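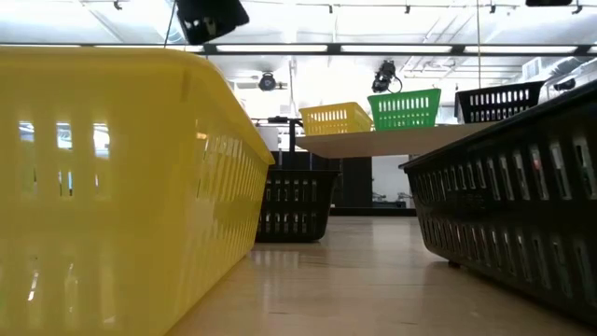
선반 위 초록 바구니와 그리퍼. 양옆 앞쪽은 노란색, 검은색 바구니.

게시판 > 로봇 소프트웨어 > 인식·파지
인쇄 | 이메일로 보내기
읽는 시간 2분

슬롯바구니
안녕하세요, 늘 눈팅만 하다가 처음 글을 남기네요. Flidumora 플래너로 바구니 옮기기를 맞추는 중인데, 검은 바구니만 오면 자세 추정이 자꾸 흔들려서 마음고생이 큽니다. 노랑과 초록은 얌전한데 말이지요. 조명이 밝아 바닥에 반사도 꽤 있고요. 학습 이미지는 3,400장이고 검은색은 그중 327장입니다. 더 모아야 할까요?

Dultach사랑
반갑습니다, 고생 많으시네요! 저라면 데이터부터 늘리겠습니다. 비율이 너무 기울었어요. 저도 January 내내, 그러니까 1월 한 달을 그걸로 보냈는데 결국 검은색을 채워 넣고 나서야 편해졌거든요.

Nazar Kovalchuk
저는 생각이 조금 다릅니다. 옆면에 세로 구멍이 반복되니 정합이 한 칸씩 밀려서 맞는 경우가 흔해요. 장수를 늘려도 그건 남습니다. 테두리 윤곽만 따로 떼어 정합해 보시고, 잔차를 색깔별로 찍어 보시면 어떨까요.

Dultach사랑
구멍 탓이면 노란색도 같이 밀려야 하지 않나요? 똑같이 구멍이 있는데요.

Nazar Kovalchuk
좋은 지적입니다. 다만 검은색은 깊이값이 비는 곳이 많아 테두리가 먼저 사라지고, 남은 구멍 무늬에 끌려가기 쉽더라고요. 노출을 두 단계로 찍어 합치는 것도 해볼 만합니다.

슬롯바구니
두 분 다 정말 감사합니다. 로그를 다시 보니 오차가 15mm 넘게 튄 프레임이 꽤 있고, 구멍 간격과 비슷해 보여요. 우선 윤곽 정합부터 돌려 보고, 검은색 촬영도 조금씩 늘려 보겠습니다. 결과 나오면 이 글에 이어서 적을게요.

Dultach사랑
그래도 저는 데이터에 한 표입니다 ㅎㅎ 로그 꼭 올려 주세요!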